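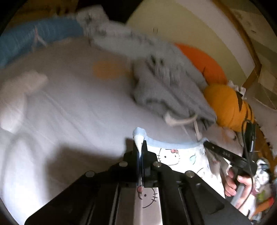 Folding on the bed is the method set out in this guide for residents of Clandier House who do not have access to a table in the laundry room. It applies to clothing, light blankets, pillowcases and other small items. Begin by taking hold of one finished edge and drawing it out until the fabric hangs without twisting. On an item with a contrasting border, such as the white Hello Kitty cloth with its light blue trim, the border is the easiest line to work from. A slight sag between the two held corners is acceptable at this stage.

## Before you start

- Check that each item is completely dry.
- Close zippers and empty all pockets.
- Move bottles and jars off the bed and make sure their caps are tight.
- Pull the fitted sheet smooth at all four corners.

## Small printed cloths and pillowcases

1. Hold the item by two neighbouring corners, with the printed side facing you.
2. Lower it onto the sheet and smooth it from the trimmed edge downward.
3. Bring the left corners over to meet the right corners.
4. Fold in half again from bottom to top. The trim should finish on the outside, where it can be found easily in a drawer.

Press each fold with the flat of the hand. Ironing is not required for cotton or cotton-blend items in daily use.

## Sweatpants and hooded tops

Lay the garment face down. For sweatpants, place one leg over the other, tuck the point of the seat inward and fold in 3 from the cuffs to the waist. For a hooded top, fold each sleeve across the back, turn the hood down over the sleeves and bring the hem up to the shoulders.

Drawstrings should be evened out and laid inside the last fold. A string left hanging will catch on other garments when the pile is moved.
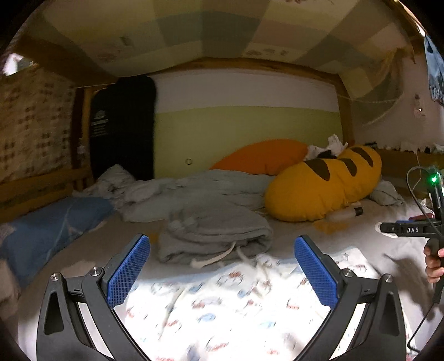

**Should the blanket be folded before the clothing?**

Fold the clothing first and put it away. The blanket needs the full width of the bed, and a finished pile is easily knocked over when a large item is shaken out.

## Blankets, pillows and plush toys

1. Shake the blanket once, lengthwise, and lay it over the sheet.
2. Fold it in half lengthwise, then in half again.
3. Roll or fold it toward the foot of the bed.
4. Stand the pillows against the wall at the head of the bed.
5. Place plush toys in front of the pillows, after all loose laundry has been removed from them.

Items found in the laundry room without an owner are held at the Bakgate desk until the end of March. Residents should quote their locker number when collecting them. Questions about this guide may be directed to Heloísa Paiva, Residence Services, extension 1173.

Last revised March 17, 2024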